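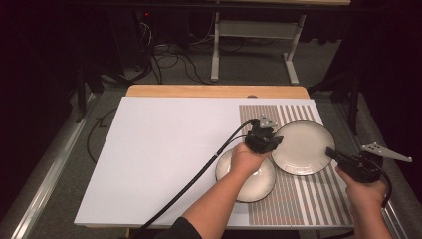 Two plates and the striped mat.

May 6, 2018

Quick one tonight, I have to be up early. The supper club happened! Second one ever. Feet hurt. Very happy.

So the numbers first for those who asked. Spent 145 dollars on food, which is less than in March, mostly becuase I didn't buy lamb this time. Lentils, roast carrots, flatbread, a big lemony cabbage thing, rice pudding. Josefina Ibarra made the rice pudding and I want it on record that she used my pot and took the leftovers home in it. I'd like the pot back, Josefina.

Timing was a mess again. Carrots done way too early, flatbread way too late. I wrote a schedule on the back of an envelope and then lost the envelope. Found it this morning under the toaster. Next time I tape it to the cabinet door.

The cabbage – everyone wants the cabbage. Okay. Slice it thin, salt it, leave it alone for 29 minutes (my timer was set to that from something else and I never changed it). Squeeze hard. Lemon, oil, a spoon of mustard, lots of dill. More lemon than you think. No sugar. Dario Longo says sugar. Dario is wrong about this and also about beets.

Seating. Still don't know what to do about seating. I put Oluf Eyvindsson next to Sille because they both keep bees and figured they would talk bees. They talked about mortgage rates for an hour. Fine! Whatever works. But the far end went quiet after the soup and I think people down there were just too spread out. Squeezing in is better, elbows and all.

Also need more forks. Washed forks between courses like it was a restaurant, standing at the sink while everybody laughed at something I missed. Going to the thrift store for forks, any forks, don't care if they match.

What else. Playlist was too loud, then too quiet, then Hrefna took over and it was good. Coffee ran out. Somebody left a green scarf – text me.

Next one probably after school lets out. Thinking cold noodles, maybe outside if the bugs aren't terible. Bring a fork.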